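Workshop > Hand tools > Grippers > Finger pads and hand-held units

Ribbed Finger Pads for Hand-Held Grippers (sold in pairs, left and right)

I get more mail about finger pads than about anything else I stock, so this page is longer than it needs to be. If you only want the short version: get the ribbed blue ones, get a spare set, and keep your thumb off the screws.

The long version! I spent most of January comparing three kinds of pad on two-jaw hand-held units, the sort you carry one in each hand while you do ordinary stuff at a table. The Pitard pad is smooth and a bit rubbery and I wanted to like it, because it wipes clean so easily. The Masri pad is softer and grabs hard, but it grabs everything, including the tablecloth. The ribbed pad sits between the two. It gives a little, it lets go when you open the jaws, and the ribs find the edge of a thing even when you come in crooked (I come in crooked a lot).

My test is not fancy. Cups, jars and tubes go on a cloth, lying down, with some of them stuck inside each other, and then I try to sort them out using only the jaws. Paper cups are the mean part. Squeeze a bit too much and you have a flat cup, squeeze a bit too little and it rolls off toward the edge of the table. I did 261 picks per pad over the month and wrote down every drop and every crushed rim.
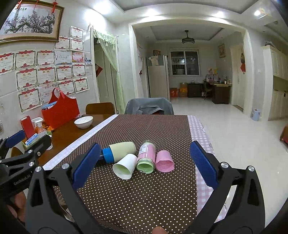
Hằng Tô wrote in to say the ribs are fine for paper but she still gets slip on glass, and she asked whether going up a size would help more than squeezing harder. She had already tried squeezing harder and did not enjoy it.

Good question, and my answer is yes, go wider before you go tighter. On the narrow pads I dropped glass 34 times. On the wide ones it was 23, with the same hands and the same jars. That's not a miracle, but you'll feel it by the end of an afternoon. The wide pad does stick out a hair past the jaw on some older frames, so check yours first. If your frame came from Prosunwood it will fit with no filing. The Lirik frames need the thin washer, and I drop one in the bag for free if you mention it in the order notes.

Weight is the other thing people ask me about. A pair of pads with screws comes in at 372 grains on my reloading scale (yes, grains, it's the scale I have), so you won't notice them on the tool. What you will notice is the balance if you put new pads on one hand and leave worn ones on the other. Change both hands together -- I learned that one the slow way.

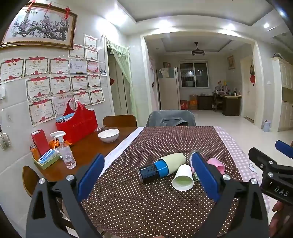 Setting the gap is where I'd spend your first ten minutes. Open the jaws all the way, then close them on something soft and watch whether the two pads meet flat or pinch at the tips. If they pinch, back the screws off a quarter turn and try again. After that, go straight to something awkward. A can on its side with its open end pushed into a paper cup is about as good a trial as I know, and a tilted glass jar with a metal lid right next to it makes you think about where your other finger is going. If you can get the cup off the can without denting it, your gap is right and you can quit fiddling.

A couple of loose ends. The pads are blue only, I've asked about black and the answer was no. Clean them with dish soap and warm water, let them air dry, and skip the alcohol wipes, which made my first set go chalky. I don't take back pads that have been screwed down, but if a pair shows up with a torn rib just send me a picture and I'll mail another.

Orders that reach me before 2 p.m. go out the same day.

12 comments | 41 shares

Related items
Thin washers for Lirik frames, bag of ten
Pitard smooth pads, narrow
Masri soft pads, narrow and wide
Wrist strap for hand-held units
Replacement screw set, silver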